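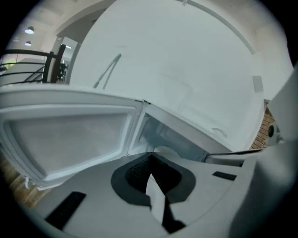
Photo: Kerneo / Ploller Supper House

Questions we hear a lot

Do I need a reservation?
For dinner, yes please, especially in July when everybody's cousins are in town. We have 56 seats indoors and they go fast. Lunch is walk-in, and if there's a wait you're welcome to take a lemonade down to the creek and we'll come holler for you.

Where do I park?
The gravel lot behind the building is ours. If it's full, try the Dorness lot across the road (free after 5), and mind the ditch on your way over, it's deeper than it looks!

Is there anything for vegetarians?
Oh, plenty. There are always 3 mains without meat, and the Negussie lentil platter has been on the menu so long that we'd hear about it if we ever took it off. Vegan? Just tell your server, and we'll leave the butter out of the greens.

Can you host a party?
We'd love to. The barn room holds 130 standing, fewer if you want tables and room for dancing. Write to us with your date and a rough head count and we'll send menus.

When does the patio open?
This year it opens on 3rd June, weather allowing. Dogs are fine out there on a leash.

Do you split checks?
Sure, up to 7 ways. Past that it gets a little messy at the register, so please sort it out among yourselves.

12 comments | 41 shares

Contact us | © Ploller Supper House | Back to top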